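# Section 7. Comparing End Effectors on the Board Task
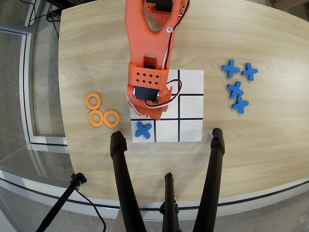 *Figure 7-1. Arm over the board, with X pieces to the right and O pieces to the left.*

## 7.1 Purpose

This section describes the procedure for comparing two end effectors, the Vemska and the Hinds, on the same arm and under the same conditions. The task is the placement of foam pieces on a tic-tac-toe board. Operators should complete Section 5 (Calibration) and Section 6 (Motion Limits) before beginning.

The procedure applies to arms run from the Gromix controller. Sites that use the Ilero controller should follow the same steps but enter the speed values given in Appendix C.

## 7.2 Before You Begin

Confirm that the following are available:

- the arm, mounted and calibrated
- both end effectors, with their screws and servo leads
- the board and a full set of X and O pieces
- a screwdriver that fits the link screws
- a printed copy of the record sheet (Form 7-A)

**CAUTION:** Turn off power to the arm before removing or fitting an end effector. Support the arm with one hand while doing so. The joints do not hold their position when power is off.

## 7.3 Setting Up the Table

1. Place the board flat on the table, within reach of the arm at every cell.
2. Set the X pieces on the right side of the board and the O pieces on the left. Pieces may be grouped loosely, but they must not overlap.
3. Stand the camera support at the near side of the table. Tighten all clamps by hand.
4. Route the arm wires along the side of the arm and leave a loop at the lower joint. The loop must be large enough for the joint to turn through its full range without pulling.
5. Open the camera view on the controller. With the arm in the home position, all nine cells must be in view.

**Note:** The arm will hide part of the board while it is placing a piece. Set the controller to read the board only after the arm has returned to the home position. Readings taken during a move are not valid and must not be entered on the record sheet.

## 7.4 Fitting the End Effector

1. Turn off power and wait for the status light to go out.
2. Remove the screws that hold the present end effector. Keep them together with that unit.
3. Fit the new end effector to the bracket and tighten the screws until snug. Do not force them. Printed parts can crack under excess load.
4. Connect the servo lead and check that the plug is fully seated.
5. Restore power and run the open-and-close check from the **Tools** menu.
6. Select the name of the end effector in the **Profile** list. Each profile has its own length setting, and an incorrect choice may drive the arm into the table.

## 7.5 Running the Comparison

1. Set the grip force to 40 on the controller scale for both end effectors.
2. Set the pause between moves to 600 milliseconds.
3. Start with an empty board. Select **Place**, then choose a piece and a cell.
4. When the arm has returned home, record the result as *placed*, *placed across a line*, *dropped*, or *not picked up*.
5. Repeat until each cell has been used once with an X piece and once with an O piece, clearing the board as required.
6. Fit the second end effector as described in 7.4 and repeat steps 3 through 5.

A piece that rests at an angle is recorded as *placed*, provided that no part of it crosses a grid line.

**CAUTION:** Keep hands clear of the table while the arm is moving. To straighten or remove a piece, press **Hold** and wait for the arm to stop.

## 7.6 Common Faults

**The end effector closes beside the piece.** Repeat the camera check in Section 5. If the fault remains, confirm that the correct profile is selected.

**An O piece is pressed out of shape.** Lower the grip force by one step. Use the same new value for both end effectors and restart the comparison.

**The servo hums after closing.** Turn off power and inspect the lead for damage. Do not continue if the servo housing is hot to the touch.

## 7.7 Records

Send completed copies of Form 7-A to Gunnel Midtbø. Questions about profiles or replacement parts should be directed to Sverre Bråten.

Section revised 12 May 2024.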